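Unit 4: Looking After the Two-Arm Cell
Instructor: Renu Shukla

Today we get our hands on the cell, and I can't wait! Before anybody jogs an arm, read through this page once.

Start at the mounting plates. Both arms stand on flat metal plates at the far edge of the table, and every position we teach depends on those plates staying put. Check the bolts with the torque wrench, then write the reading in the Rudard log. The last full check was at 2,054 hours, in March.

Next come the cables, my favorite part (really!). A cable on a moving arm needs slack, so leave a loop at the wrist and another along the upper arm. Too tight and it pulls on the connector; too long and it drags over the table and catches on things.

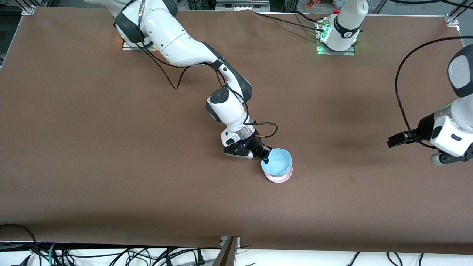

Once you're happy with the loops, run the slow pass at 84 mm/s and keep your eyes on the wrist the whole way. If a loop snags, stop and re-clip it before you go on.

Then the fingertips. Wipe them down, look for nicks, and close the gripper gently on the rim of a bowl, one finger inside and one outside. A worn tip lets the rim twist, and you'll spot it right away. We swap tips every 400 grips in this class, worn or not.

Last, smooth out the table covering. A raised fold can tip a plate!

For next time: read the Tikeo notes, page 164, and bring one question about wrist wiring.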